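Wrist stream blur gate, second pass
Mon 26 May

Picked up where I left off with the blur gate. Last week's version dropped frames on Laplacian variance alone, with one fixed threshold for the whole stream. It did fine over textured backgrounds and badly over bedding. A plain sheet has low variance even when the arm is still, so the gate threw away good frames at exactly the point where the pose estimator needs them. Tipene Hollis had said this would happen in November and I had it down as a low-priority item. It is no longer low priority.

Test data is the bedroom set, 2,054 frames from the wrist camera, replayed through the Plustgate node with the joint log alongside. No changes to the estimator itself. Jorilel planner left at the settings from the previous entry.

First run, old gate:
frames in: 2,054
frames passed: 909
Hand check of a random 300 of the rejected frames: far too many usable ones in there, nearly all with the sheet filling the middle of the view.

Tried three things in order.

1. Lower the fixed threshold. Passes more sheet frames, also passes a lot of smear. Pose covariance went up and the planner started replanning on every second update. Reverted.

2. Mask the gripper before computing variance. This should have been in from the start. The gripper moves with the camera, so its edges stay sharp while the room behind it streaks. The lettering on the housing and the edges of the link arms put a floor under the score, and a frame can look acceptable on the global number with nothing usable in the background. Mask is a static polygon for the body plus a second one for the links and fingertips, taken from the forward model at the current opening. With the mask in, the worst frames drop to the bottom of the ranking where they belong.

3. Use joint velocity as the main signal and image variance only as a tie-break. Predicted image motion is camera twist times exposure, evaluated at a nominal depth. Depth is wrong for half the view but the rotational part dominates during wrist swings, so it hardly matters there.
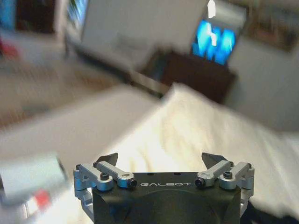

Fingers open, nothing held, mid-swing over the bed. Sharp foreground, streaked background. Scored as good without the mask.

I am keeping the frame in the caption as the regression case. The streaks run diagonally, so any directional score that looks only at horizontal or vertical gradients underestimates the blur. The bright folds in the sheet survive as bands and the edge of the bed still reads as a ridge, which fooled the line extractor into returning a confident segment at the wrong angle. The lit screen at the back is a second problem. It is bright enough to pull the gradient histogram around, and I would like to clip saturated regions before scoring.

Second run, mask plus joint velocity:
frames in: 2,054
frames passed: 1,399
Pose covariance on the passed set is back to what I would call normal. No segment from the line extractor was more than a few degrees off in the clips I stepped through. I did not step through all of them.

Timing: the joint log and the image stamps disagree by a small, constant offset. Hermine Egger thinks the driver stamps on arrival and not at mid-exposure. I corrected for it by cross-correlating predicted motion against measured blur, and the peak is clean. The offset is now a parameter in the Plustgate config (stamp_offset), loaded at startup. If anyone swaps the camera driver it has to be estimated again.

The gate also needs a timeout. During a long swing it can reject everything, the estimator coasts on its last pose, and Jorilel has no way to tell stale from fresh. Added an age field to the pose message. The planner holds its current segment when age passes the limit and requests a slower wrist profile. The slowdown is crude and makes the approach look hesitant. Better would be to plan the swing with a short dwell in it so a clean frame is guaranteed, but that touches the cost function and I don't want to do both in one week.

Open items:
- clip saturated regions before scoring, rerun on the same set
- fingertip mask is tight when the gripper is nearly closed, pad it
- depth prior per region in place of one nominal value - ask Tipene whether the Quinlan map is good enough for this
- Hermine to check the driver stamping with an LED test
- merge to the Gornness branch only after the LED test

Config and both score dumps are in the usual folder. Old gate is still available behind the flag, default off.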